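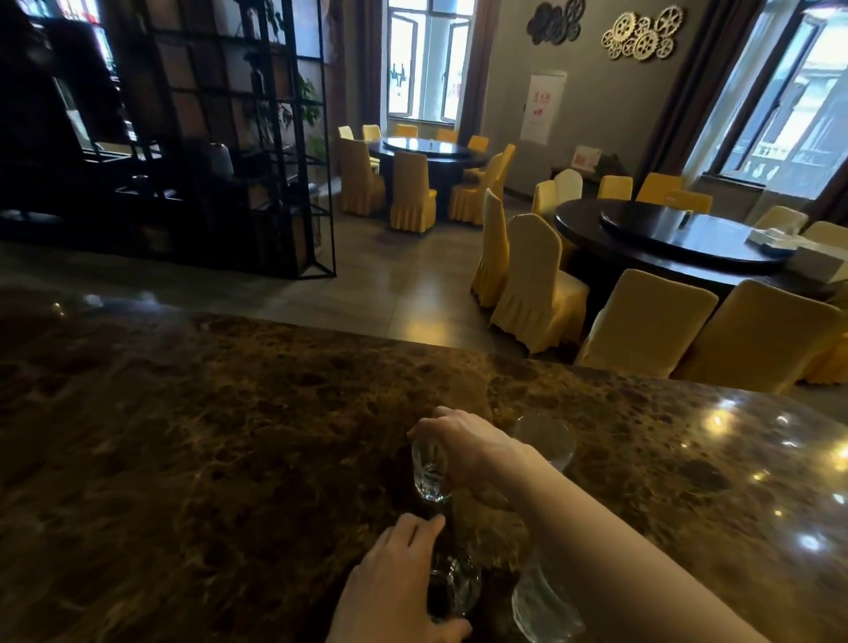

Skuna: hands and glassware, first-person clips

G'day, and thanks for having a look. Skuna is a two-armed robot I'm building on the bench in my garage, and one day I'd like it to put the good glasses away without me hovering over it. It's a long way off that! In the meantime it needs something to learn from, so this folder holds 249 short clips of human hands doing the jobs I want it to copy, all recorded from head height.

The arms, drawings and control code live in a separate folder called skuna-arms. You don't need any of that to use the clips.

What's in the folder

clips/ – the video, one file per go
labels/ – one text file per clip, same name as the video
splits/ – train.txt and test.txt, with 26 clips held back for testing
tools/ – my scripts, including trurnadex.py (more on that in a sec)

Jobs covered

Picking up and putting down a single glass. Moving a glass with each hand at the same time. Passing a glass from one hand to the other. Turning a glass while both hands hold it. Reaching into the cupboard under a counter and shifting what's in there.

The hands change jobs a lot, and I've left that in. When I'm holding a tumbler in my left hand and get a stemmed glass by the rim with my right, the two grips have almost nothing in common, so each hand gets its own label. Early on I had one label per clip and the poor robot tried to do everything with a sort of average hand. It was awful.

Surfaces

There are two kinds of benchtop in the set. One is dark speckled stone with a shine on it, and the other is plain white. Clear glass is a pain on both, for different reasons. On the stone you get highlights and reflections that my detector is very keen to call glasses. On the white one the edges wash out, and you're relying on the glints in the cut pattern and the soft shadows to work out where the thing ends.

If you're only after a quick test, start with the white bench. My detector needed a lot less babysitting there.
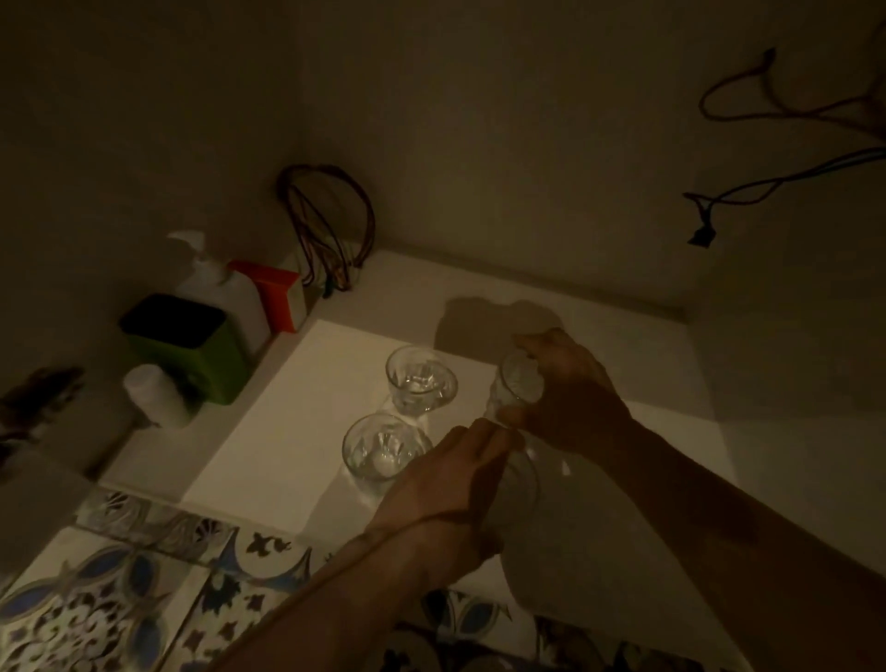

Labels

I did the first lot by hand and then got fed up, so I wrote Trurnadex, a little script that goes through a clip and suggests where each grip starts and stops. You still have to check it. Krystyna Kubiak went over every one of its suggestions at my kitchen table and threw out over 50 of them, mostly ones where it had decided a grip was finished because the fingers were hidden behind the glass. She was right about nearly all of them (we're still arguing about clip 2).

Each label line has the hand, the action, the start, the end and the kind of glass. Kinds are stemmed, tumbler, footed cup and other. "Other" is me giving up.

Cupboard clips

These are the ones I'd be most careful with. The light drops off as soon as your hands go under the counter, fingers smear when they move fast, and half the time the thing you're reaching for is behind your own wrist. I've marked the worst bits "blur" in the labels so you can skip them, but I didn't delete any.
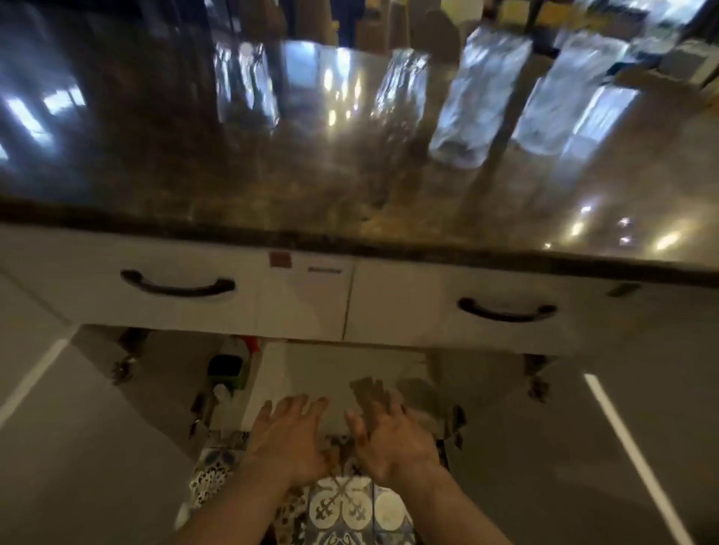

My own training run leaves the blurry bits out for the first pass and brings them back in at the end, and the robot's reaching got a fair bit steadier after I started doing it that way. Your mileage may vary. If you train on the lot in one go, I'd love to hear how it went.

Running it

Put the folder next to skuna-arms, run tools/check.py first, and fix whatever it moans about before going any further. It's usually a label file with a stray space in the name. Then run tools/train.py and go and make dinner.

Known problems

The left hand turns up in fewer labels than the right. There's no colour correction between clips. The gripper on Skuna has two fingers and I've got five, so the rim grip doesn't carry over neatly, and Celina Marciniak is drawing up a softer fingertip that might help. She's calling it Zarnach and the first one should be printed by July.

Using it

Go for your life for hobby and classroom projects. If you fix a label, send me the file and I'll add your name to the list in tools/thanks.txt. I answer messages on Thursday nights, once the soldering iron's off.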